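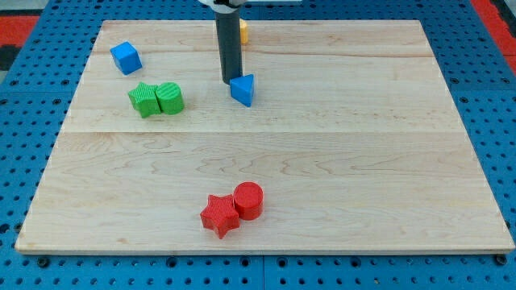

Rod and blocks on the Collow bench, Monday

Board drift on the push cell, anyone fixed this?

pegrow22
ok so the push cell on the perforated table. Long gray rod on the wrist, wood board, small blocks. Been running since February no drama. Now the rod lands off to one side of where the block is. Not a lot, enough that the small triangle spins when it should slide. Stars are worse. Re-taught the four board corners twice, fine for an hour then it creeps again. Board is just sitting on the table, no clamps. Arm is the Ludura, stock wrist fitting. What do I check first

slowjog
the rod. always the rod. Pull it, roll it on something flat. Ours had a bend you could not see on the robot

pegrow22
rolled it this morning, looks straight to me. Leans a touch when its mounted tho. You can kind of see it in the pic

slowjog
then its the seat not the rod. Take the fitting off, wipe both faces, look for a burr. Put it back and snug the screws crosswise, dont crank one down first

tealbracket
disagree. If the seat was off it'd be off by the same amount all day. He says it creeps. Thats the board walking. Unclamped wood, rod pushing stuff across it for hours, of course it moves. You've got a whole table full of holes, use them

slowjog
a loose screw creeps too

tealbracket
sure but the board takes 2 minutes to check. Pencil line on tape at two corners, run 20 cycles, look

pegrow22
can do the tape. Clamps I'm less keen on, don't want anything standing up over the edge for the rod to hit. It goes pretty close to the edges when a block gets pushed out there

tealbracket
low stops, not clamps. Flat head screws and a washer against the side of the board, nothing above the top face. Three is plenty, two on the long edge one on the short. Leave the other sides free so you can lift it out

dn_156
we run the same setup at Talavera, bigger board. Wood swells. Stops on two sides only like teal says or it bows in the middle. Also is your board one piece? looks like theres a joint across it

pegrow22
yeah theres a joint. Cant feel it with a fingernail

dn_156
feel it again after a humid week. Ours got a lip and the blocks would catch on it, looked exactly like bad aim. Light sanding with a block, 300 grit, wipe, done

slowjog
ok and rod HEIGHT. Nobody asked. If the tip is touching the wood it drags, and if it drags it pulls the board with it AND works the fitting loose. Everybody's right, congrats

pegrow22
um. Tip height was set with a sheet of paper. Before I swapped the board

dn_156
there you go

tealbracket
do height first then. Check it at all four corners, not just the middle, table may not be level with the arm base. We use a Denatell feeler set, any brand works. Slide the gauge under, should move with a little grab

pegrow22
ok back. Low at the near left corner, the paper wouldnt go under at all. Fine at the far edge. Shimmed the board and raised the tip a hair. Tape's on. Fitting screws, one took almost a quarter turn, so slowjog gets a point

slowjog
I'll take it. Paint pen across that screw head so you see if it backs out again

tealbracket
shim will fall out the first time someone lifts the board. Still want those stops

pegrow22
stops are going in tommorow, got to find screws that fit the table. 22 cycles so far and the tape lines still match, will let it go overnight and post what they look like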